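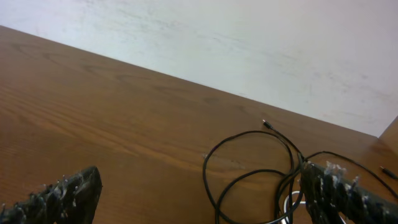 掲示板トップ > 資産運用 > 貴金属 > 積立・現物

プラチナ積立、売却するか現物で引き出すか

カテゴリ:プラチナ/純金積立/手数料の話

キーワードを入力 スレッド内を検索

1. tsumitate_kuma
Adeoでプラチナの積立をしています。残高が91グラムになりました。毎月の買付手数料が上がるという通知が来たので、積立はいったん止めるつもりです。
迷っているのは今ある分の扱いです。選択肢は、全部売ってAmileoの投信に回すか、バーで引き出して手元に置くか、そのまま預けておくかです。
売値と買値の差は今日の画面で1グラムあたり305円でした。同じような状況で動いた人がいたら、どうしたか教えてください。

2. 北向きの窓
Adeoの引き出しは30グラム単位だったはずです。91グラムだと三本出して1グラム残りますよね。残った分は売却になるので、その分の手続きも必要です。
バーにする加工料は一本ごとにかかります。小さいバーを何本も作るのは割高なので、私は売却しました。

3. hagane55
売却には反対です。305円の差は買った時点で実質もう払っているようなもので、今売っても来年売っても同じくらいかかります。急いで売る理由にはならないと思います。
見るべきなのは保管料です。積立を止めたあとも保管料がかからないなら、そのまま置いておけばいいのでは。

4. tsumitate_kuma
>>2
単位のことは見落としていました。ありがとうございます。
>>3
規約を読み直しました。積立を休止しても口座が残っていれば保管料は無料、ただし買付が一年ないと口座管理料がかかる、という書き方です。金額は別表になっていて、まだ確認できていません。

5. 北向きの窓
>>3
差が同じくらいというのは、差が固定ならの話です。相場が荒れた時期に305円よりずっと広がったことがあります。プラチナは金より取引が薄いので、売りたいときに広がっている可能性は考えておいたほうがいいです。

6. hagane55
>>5
それは狭いときもあるということでしょう。広がる前に売れと言っても、いつ広がるかは誰にも分からない。
あと投信に回すという話ですが、プラチナを持っていた目的は何ですか。分散のためなら、売って株の投信に入れたら目的が変わってしまいます。

7. minato_ro
横から失礼します。消費税のことが出ていないので書いておきます。積立で買うときの価格は税込み、業者に売るときも税込みの価格で買い取ってもらうのが普通です。画面の305円が両方とも税込みの数字かどうか、確認してください。片方だけ税抜きで表示している業者もあります。
それと利益が出ているなら譲渡所得です。保有が五年を超えた分は扱いが変わるので、積立の場合はいつ買った分かを取引明細で見る必要があります。

8. tsumitate_kuma
>>7
画面の注記を見たら両方とも税込みでした。明細は年ごとにしか出せないようなので、問い合わせてみます。
>>6
目的は分散です。ただ最初は毎月の額が小さく、深く考えずに始めました。Amileoのほうはまだ商品を決めていません。
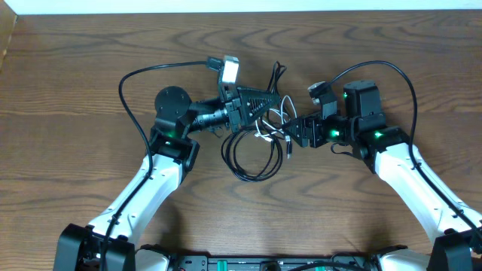 9. 二番茶
私はAdeoから別の業者のLumbaoに移そうとして、やめた経験があります。現物のまま移管できると思っていたら、一度引き出して持ち込む形になり、持ち込んだバーの確認に21日かかると言われました。その間は価格が動いても売れません。
バーで出すなら、最後にどこへ売るかを先に決めておくことをお勧めします。刻印によっては買取を断る店もありますし、包装を開けただけで減額という店もありました。

10. hagane55
>>9
21日は長いですね。自宅に置くなら保管場所の問題もあるし、91グラムなら私は出しません。

11. 北向きの窓
私も引き出しには賛成しません。売るか置いておくかなら、口座管理料の額次第だと思います。半分だけ売るのも手です。一度に売る決まりはありません。

12. minato_ro
半分売る案は、譲渡益を年をまたいで分ける意味もあります。ただ、ほかに譲渡所得がなくて利益が控除の範囲に収まるなら、分けても税金は変わりません。先に利益を計算してからでいいです。

13. tsumitate_kuma
問い合わせの返事が来ました。口座管理料は年に一度、残高から引かれるそうです。少額でも買付があれば、その年はかからないとのこと。
12月まで積立を最低額に下げて続け、その間に取得価額の計算をします。引き出しはやめます。

14. hagane55
最低額で続けるなら、買付手数料と口座管理料のどちらが安いか比べてください。最低額だと手数料の割合が高くなる料金表が多いです。

15. tsumitate_kuma
>>14
料金表を見ました。年間で比べると最低額の積立のほうが安かったです。明細が届いたらまた書きます。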